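Units > Automation Systems > Week 7 > Handout

Overview Schedule Readings Labs Forum Contact

Handout 7: Reading a vendor's simulator without being sold one

Rokeya Amarasinghe, 25th April

The product under review is Pandgate, the simulation kit from Athumani. It offers a virtual arm, a library of household objects and a scripting layer, so your team can rehearse grasping before anyone signs for hardware. The brochure calls this "deployment confidence". We'll be calling it a licence.

Pricing first, as your future manager will skip to it anyway. A teaching seat is $400 a year. The full seat is $1,410, and the difference buys you batch runs, export to the usual formats and a support line in Eltberg that keeps Eltberg hours. Check the time zone before you organise your project around it.

What you get for the money is a scene editor and a physics engine. The stock scenes are the strongest part of the kit. Objects can be upright, tilted or tipped over, and the arm has to cope with whichever it gets. Anyone who has tidied a share house will recognise the problem.

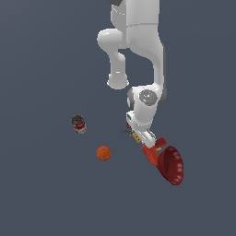

Figure 7.1. Simulated white arm over a plain grey floor, with a soup can and an orange ball to the left and a dark red bowl tipped on its side to the right.

Look at the bowl and decide where you would grip it. Now decide again assuming your friction value is wrong, as it will be. Pandgate ships with one default friction setting for every object, and the manual describes this as "sensible". A ball and a soup can may have views on that.

The floor deserves a mark or two off as well. Plain grey is lovely to look at and easy on a vision system, and your client's floor will have a drain, some tape and half a biscuit on it. You can import your own textures, but only on the full seat. Funny how that works.

For the Vorkerham lab you'll run the same grasp script 400 times with randomised object poses. Submit 3 things:

- your success rate, and how you defined success
- the worst failure, with your best guess at the cause
- one paragraph on whether you'd recommend the full seat

"It looked realistic" isn't a finding. Neither is a screenshot of the licence error, though I collect those.

Definitions you'll need: pose is position plus orientation; a grasp candidate is a proposed gripper pose, before anyone has checked whether the arm can reach it. Pandgate's log uses "grasp" for both the proposal and the attempt, so read the column headings twice.

Related handouts
Handout 5: Grippers, suction and regret
Handout 6: Calibrating a depth camera
Handout 8: Service contracts and the colour of the fine print
January intensive: lab induction notes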